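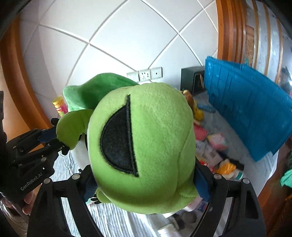 Green plush toy with a stitched black eye patch.

Search this site Search Clear

Loudspeakers and Headphones in Domestic Use
Handout 4: Absorption and the listening room
Course tutor: Hubert Baumgartner
Revised Apr 12, 2024
6 min read
796 shares

4.1 Scope

The previous handout dealt with the loudspeaker as if it were placed in open air. The present one considers what happens once it is brought indoors. Students should have read the section on frequency and wavelength before attending, and should bring a calculator. The measurement session in the Widmer Room takes place in the week after the lecture.

4.2 Direct and reflected sound

A listener seated at a normal distance from a pair of loudspeakers hears two things. The direct sound arrives first, by the shortest path. It is followed by a large number of reflections from the walls, floor, ceiling and furniture, each a little later and usually a little weaker. In most living rooms the reflected sound makes up a considerable share of the total energy at the listening seat.

Early reflections are not normally heard as separate echoes. They alter tone and affect the apparent position and width of a sound. Later reflections merge into reverberation. Where reverberation is excessive, speech becomes harder to follow and the ends of notes run into one another.

4.3 Reverberation time

Reverberation time is the time taken for the sound level in a room to fall by 60 dB after the source has stopped. It may be estimated from the Sabine formula:

T = 0.161 V / A

where T is the time in seconds, V is the volume of the room in cubic metres and A is the total absorption in square metres. To find A, the area of each surface is multiplied by its absorption coefficient and the results are added together. A coefficient of 0 represents a surface that reflects everything; a coefficient of 1 represents one that reflects nothing, such as an open window.

Worked case: a room has a volume of 40 cubic metres and a total absorption of 12 square metres. The formula gives T = 0.54 seconds. If the carpet and curtains are removed and the absorption falls to half its former value, T rises to 1.07 seconds. The formula assumes that sound is spread evenly through the room, and it should be applied with caution to small rooms at low frequencies.

4.4 Porous absorbers

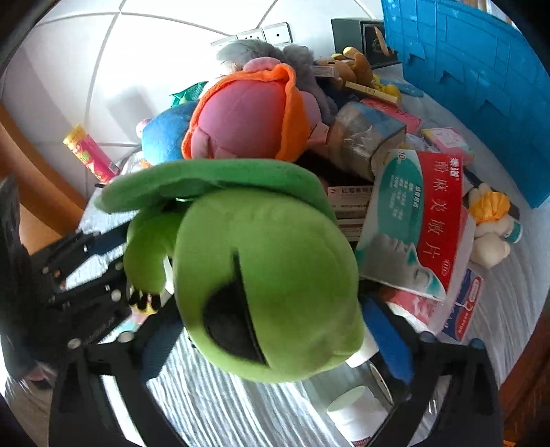 Porous absorbers work by friction. Air moves in and out of the spaces between fibres, and a part of the sound energy is turned into a very small amount of heat. Mineral wool, open-cell foam, heavy curtains and upholstery all behave in this way. Ordinary household softness belongs to the same family: the plush turtle, with its soft head and flat shell, and the fluffy grey plush at the top of the pile would be entered on a room survey under soft furnishings. The contribution of such small items is slight and falls mainly at high frequencies.

Thickness governs how far down in frequency a porous absorber remains useful. Air moves most freely a quarter of a wavelength from a hard wall, and the material has to occupy that region to be fully effective. At 432 Hz the wavelength is nearly 0.8 m, and a quarter of it is close to 20 cm. A thin panel glued directly to the wall will therefore have little effect on bass. Mounting the same panel with an air gap behind it extends its range downwards at no extra cost in material.

4.5 Low frequencies

Below a few hundred hertz a small room is governed by its standing waves, or modes. Certain notes are strong in one seat and weak in the next. The usual remedies are, in the order in which they should be tried:

- move the listening seat
- move the loudspeakers
- add deep absorption in the corners
- apply equalisation, with care

Equalisation can reduce a peak at one seat. It cannot fill a deep null, and attempts to do so place a needless load on the amplifier.

4.6 Preparation for the measurement session

Groups will use the Totach microphone and the Skoletti interface. The Flurkent software is already installed on the room computers – no other program may be used for assessed work. Each group should take readings at three seats with the curtains open, and repeat them with the curtains closed. Microphone height must be the same throughout.

Written reports are handed in on paper at the October tutorial. Show all working for the Sabine estimate and state the coefficients used, with their source.

Share this page
1473 views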